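2022-11-29

Morning

I woke before the alarm and the window was gray. The bus to Zustska was late again, so I walked the last part along the canal with my collar up. My teacher of pronunciation wants me to read aloud 30 minutes every day. I did it while walking, quietly, and a woman with a dog moved to the other side of the path. The word "thorough" is still not my friend.

At the office they asked who will work between the holidays in December. I wrote my name for two days. The train home costs too much then, and I prefer to go in spring, when my mother's garden is open.

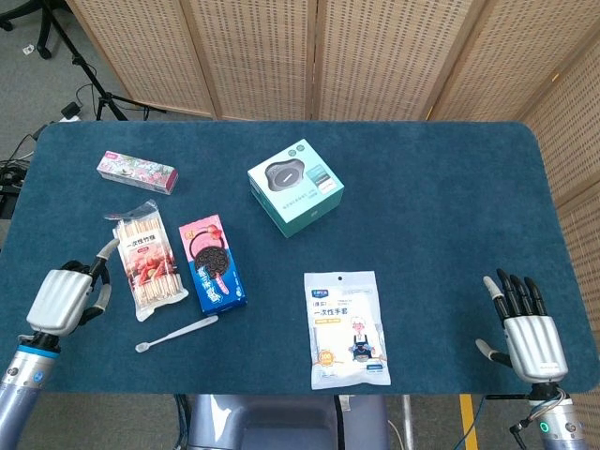
Evening

Ilaria Pagano called at six from Fuvanwood. She has found a room there for the new year, on the second floor, with a shared kitchen and a landlord who speaks very fast. She must pay 2000 before she gets the key — I told her to ask for a paper with a signature. She laughed at me, but I think she will ask.

After the call I made the lentil soup from Skikurstead, the one with lemon. I put too much salt and ate it anyway with old bread.

I read 16 pages of the Filali novel. I still look up many words, but fewer than in the first chapter. The brother has come back from the sea and does not want to say where he was. I stopped there because my eyes were closing.

Tomorrow: call the dentist, return the umbrella.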